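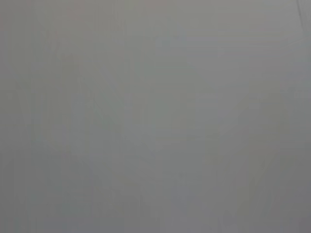 提供:レレオ対話事務局広報室

ホーム | 対話について | 報道発表 | 資料室 | English

このページを印刷 | メールで送る

報道発表資料
報道関係者各位

ヴタル海峡漁業対話、第8回実務者会合を終了
緊急連絡窓口の常設で一致、操業区域の線引きは4月の会合で継続協議

レレオ対話事務局は、ヴタル海峡の両岸当局による漁業対話の第8回実務者会合が土曜日に終了したことをお知らせいたします。会合はレレオ市内の対話センターで開かれ、両岸の外務、水産、海上保安の各担当部局から計40名が出席しました。議長は、前回に引き続きジョティ・ラトール調停官が務めました。

今回の会合において、双方は海上での偶発的な接触を防ぐための緊急連絡窓口を常設することで一致しました。窓口は両岸の海上保安当局にそれぞれ置かれ、昼夜を問わず担当官が応答します。相手側の漁船または公船に関する照会を受けた当局は、15分以内に一次回答を行うものとし、回答が困難な場合には事務局が連絡を仲介します。運用の細目は附属文書に定め、双方の国内手続きが完了した時点で効力を生じます。

また、漁期中に拘束された乗組員の取り扱いについて、氏名および健康状態を速やかに相手側へ通報すること、ならびに領事担当者との面会を認めることが改めて確認されました。前漁期に係留された船舶の返還については、個別の案件ごとに書面で協議を続けます。

一方、海峡中央部の操業区域の線引きに関しては、双方の主張に隔たりが残りました。北岸側は従来の慣行に基づく共同利用区域の維持を、南岸側は資源調査の結果を踏まえた区域の見直しを求めています。双方は、4月に予定される次回会合までに海図および漁獲記録を交換し、技術専門家による検討を先行させることで合意しました。線引きに関する協議は海洋境界の画定に関する双方の法的立場に影響を及ぼすものではない旨が、議事要旨に明記されています。

海峡では現在、両岸を合わせて290隻を超える小型漁船が登録されており、操業の時期が重なる春先には通航船舶との調整も課題となります。会合では海運事業者からの意見聴取も行われ、パナテックス海運が定期航路の運航予定を事前に両岸へ通知する方式を提案しました。同提案は次回の議題に加えられます。

ラトール議長は閉会にあたり、次のとおり述べました。
「連絡窓口の設置は、前々回の会合から協議を重ねてきた事項です。双方の代表団が文言の細部まで真摯に検討されたことに敬意を表します。区域の問題については、なお時間を要します。議長としては期限を急がず、専門家の検討結果を待って協議を再開する考えです」

対話の枠組みについては、一部の出席者から、下流域の自治体や近隣国をオブザーバーとして加える案も示されました。これについてヘンリック・ハーバーコーン特別顧問は、会合後の記者説明で次のように述べています。
「現在の二者による形式は機能しており、当面これを維持することが適当です。参加の範囲を広げる場合には、両岸の同意が前提となります。要請があれば、顧問団として必要な準備を行います」

次回会合の開催地は、両岸の持ち回りとする案を含めて調整中です。日程が確定し次第、改めて発表いたします。なお、議事要旨の公開版は事務局の資料室に掲載します。附属文書は、国内手続きが完了するまで非公開となります。

■ヴタル海峡漁業対話について
海峡両岸の当局が漁業秩序の維持と海上の安全を協議するために設けた実務者間の枠組みです。会合は原則として非公開で行われ、合意事項は双方の承認を経て公表されます。運営費は両岸の拠出金およびサクセナ国際対話基金の助成により賄われています。

■レレオ対話事務局について
会合の日程調整、通訳および文書の管理、議長団の補佐を担当しています。事務局は協議の内容について独自の立場をとりません。

■取材に関するお願い
議長および特別顧問への取材をご希望の場合は、媒体名、担当者名、質問の概要を添えて、広報室まで書面でお申し込みください。両岸の代表団への取材は、各当局の報道担当へ直接お問い合わせ願います。会場内での撮影には事前の登録が必要です。次回会合の登録受付は、日程の発表と同時に開始します。

本件に関するお問い合わせ先
レレオ対話事務局 広報室 報道担当

お問い合わせ | 個人情報の取り扱い | © レレオ対話事務局 | ページの先頭へ戻る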